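Progress report, July
By Sowmya Chacko, club advisor

Dear Karthikeyan and everyone at the Finach fund,

Thank you again for your patience with this one. I meant to send it before the term ended, and then the term ended! The Krishnan robotics club now has 20 students on the roll, and the project you are paying for, which the kids named Castum, is well past the stage of drawings on the whiteboard.

The students wanted a task that felt like a real stockroom, so they settled on shelves and storage bins. They chose the groceries themselves (there was a long discussion about chocolate) and they have been strict about keeping the packages close together, the way they would be at home. 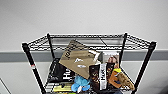

Snacks and a blue plush on the wire shelving.

Packages that lean on each other are still our hardest problem. The team has logged 336 practice runs so far, and the notebook says the shiny wrappers cause more trouble than the paper ones. Two of our younger members have taken over that notebook, and it has never been neater.
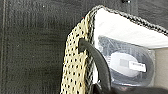

Soft bins have turned into a project of their own. Fabric sides give way when you push on them, and straps wander, so the students spent most of one month just on how slowly a finger should come in near a rim. I had hoped we would be finished with this by spring, but they wanted to get it right - and I was glad to let them.

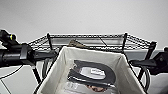

Using both arms together is the part the older students are proudest of. Timing is still uneven, and the left and right sides don't always agree on when to start, so we have set aside the first nine sessions of the fall for it. We also plan to enter the Fisum student challenge, if the entry fee can come out of what is left in the parts budget. Would you let me know if that is all right with you?

With warm thanks from all of us,
Sowmya

Last updated: July
Contact the club advisor | © Krishnan Robotics Club | Back to top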